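Miloslav Ďurica
Fri 18 August

Two weeks of comparing finger pads for our hand-held gripper. I will write the notes here in a short thread, maybe they are useful to somebody. 1/6
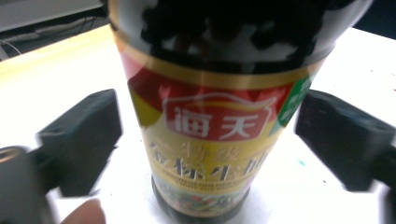

We have two sets of fingers on the desk: the hard ones from Skadport and the softer ones that Čestmír Koubek cast for us. Same handle, same camera, same person holding it. I did 20 grasps per object with each set. 2/6

Glass is the difficult one. A full soy sauce bottle is heavy and smooth, and the shoulder gives strong reflections to the camera. With the hard fingers I had to squeeze more than I like. With the soft ones it turned a little in the grip, but I did not lose it. 3/6

Height matters more than I expected. If I close on the paper label, both sets hold well. If I close on the bare glass, the hard set slips 6 times in 20, the soft set 2 times. 4/6

About the camera: close to a dark bottle on a white table, auto exposure makes the table almost pure white. Nokuthula Shabalala advised me to lock the exposure before each session. I tried it yesterday — much better, but now the label is darker. 5/6

We have 738 recordings in Clusero now, both sets together. Next I want to try fingers with a shallow V shape for round objects. If you have used such fingers on glass, please write me which angle you chose. 6/6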